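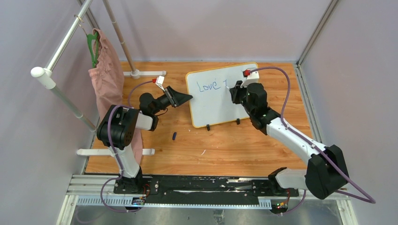 Yellow-bordered whiteboard with "Love" in blue handwriting.

Firkonville rezoning comments: README

Hi, and thanks for downloading this! The folder holds public comments from rezoning hearings in Firkonville, typed up from the meeting packets and sorted so you can search them by parcel. I started it because I wanted to know what my neighbors had said about the old Stomano feed mill site, and the only way to find out was to scroll through scanned packets sideways. I kept going after the mill case was done (my family has opinions about this).

What's in the folder

comments.csv is the main file, one row per comment
cases.csv has one row per rezoning case
parcels.csv matches parcel numbers to street addresses
notes.txt is my running list of oddities, in no order at all

The files join on case_id. If you open comments.csv in a spreadsheet program, please import parcel_no as text. Some parcel numbers start with a zero and your spreadsheet will happily eat it, and then nothing matches parcels.csv and you'll write me a grumpy email. I've gotten that email. I've also sent it to myself, more or less.

Columns in comments.csv

case_id: the town's case number, with the slashes changed to hyphens
parcel_no: the parcel being rezoned, not the parcel where the commenter lives
how: letter, email, spoken or form
position: for, against, mixed or unclear
topic: the main thing the person was talking about
body: the comment itself
page: page in the packet PDF, counting the cover as the first page

The topic column has 9 values: traffic, parking, drainage, height, trees, schools, noise, taxes and other. I went back and forth on drainage for ages. People on the Khoo Creek side bring it up in almost every comment, even when they're mostly mad about something else, so I only used it when water was clearly the main point. If you want every mention, search the body text.

Where it comes from

Everything is from the packets the planning office posts before and after each hearing. Letters and emails are copied word for word, spelling and all. Spoken comments are trickier – the minutes boil them down to a sentence or two, and I've kept the clerk's wording. Please don't quote those as if the speaker said them! I did the typing and Kamonchanok Rattanakul checked the position column against the packets. We disagreed on nearly 100 rows the first time through, mostly over what "mixed" should mean. We settled on this: if someone asks for a change to the plan before they could support it, that's mixed. If they only list complaints and never say what they'd accept, that's against.

Names and addresses

I took out names, street numbers, phone numbers and email addresses, and put [removed] where they were. Yes, the packets are public, but being findable in a PDF is a different thing from being a row in somebody's spreadsheet. Business names are still in when the business is the applicant. If you spot a name I missed, tell me and I'll fix it before anything else.

Known problems

The packet for the Brornum Street townhouse case is missing page 8 in the version online. I asked for it in May and was told they'd look, so for now that case is short by however many comments were on it.

Form letters are each kept as their own row. If you're counting positions, decide what you want to do about those first, since a few cases lean heavily on them.

A couple of the older scans are faint enough that I had to guess at words. My guesses are in square brackets with a question mark.

Comments are from people who had the time and energy to comment. Please don't make a chart from this and title it "What Firkonville thinks."

Version 2

New in this release: the parcels file, courtesy of Oluwaseun Omoregie, who also caught that I'd swapped two corner lots on the mill block. The how column used to be called source, so update your scripts if you have any.

Using it

Go ahead and use it for whatever you like, and a credit would be nice. Corrections are very welcome – send the case_id and the packet page and I can usually sort it out the same evening.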